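1/24/22

Cold again this morning, and the snow plough came very late, so I walked to the bakery in the middle of the road. I told myself in July that this winter I would write in the diary in English every week. I have written maybe four times. So, today I try again, with the dictionary on the left side of the desk and the tea on the right side.

The big subject of these days is sourdough. Josée Ouellet gave me a piece of her starter before the holidays, in a small jar with a cloth on top, and she said it is older than her marriage. I was afraid of it at first. I fed it too much, then I forgot it for two days, then I fed it too much again. It smelled like nail polish. I telephoned her and she laughed and told me to throw most of it away and begin again with a spoon of it, 100 grams of flour and the same of water. I did not like to throw away the flour, but I obeyed.

Now it is rising well, but the kitchen is cold at night, and this is my difficulty. The heating in our building goes down at ten o'clock. Tyson Lemieux from the second floor wraps his bowl in a sleeping bag. Mechthild Hollenstein wrote me that her mother put the dough in the bed, under the feather cover, and it came out with the children in the morning. I have tried the oven with only the light on, and the top of the fridge. The top of the fridge is better. Two towels are better than one. Anything thick and soft will do, I think.
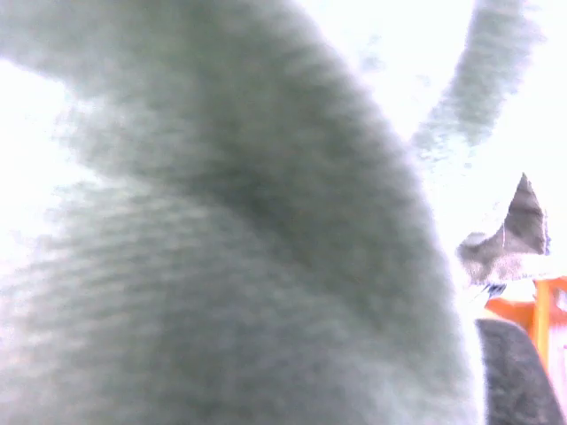

Grey and fuzzy, from very near.

Yesterday's loaf was the best until now. I left the dough on the fridge all night and in the morning it had nearly doubled. I folded it three times with wet hands, as Josée showed me, and then I put it in the basket for two more hours. The oven was as hot as it goes. For the first 30 minutes I kept the lid on the pot, and after that I took it off so the crust could get some colour. The kitchen smelled like my aunt's house, and I stood there a while doing nothing.

When I cut it there was one big hole under the crust, where a mouse could live, and below it the bread was a little heavy. Gaétan Wong says the hole comes from bad shaping. Harpreet Leclerc says it comes from a dough that is too young. They both ate two slices with butter while they argued, so I was not too sad.

I have also the question of the flour. I used to buy the Simard one, in the paper bag, but the shop had none all week, and the cheaper one drinks less water. My dough with it was like soup. I must write these things down or I make the same mistake each time.
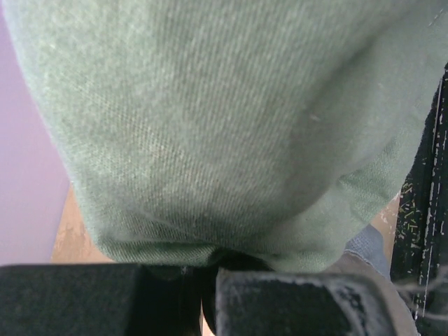

For the next one I will take a little less water, and I will begin after supper and not before, so that I do not need to get up at five to look at it. My neighbour asked if she can have some of the starter when it is stronger. I said yes, of course, but I felt proud and also a little jealous, as if somebody asked to borrow my cat.

The word I learned today is "crumb". I believed it was only the small pieces that fall on the floor, but it is also the whole inside of the bread. Tomorrow I must pay the telephone, and buy rye flour if the bus is running.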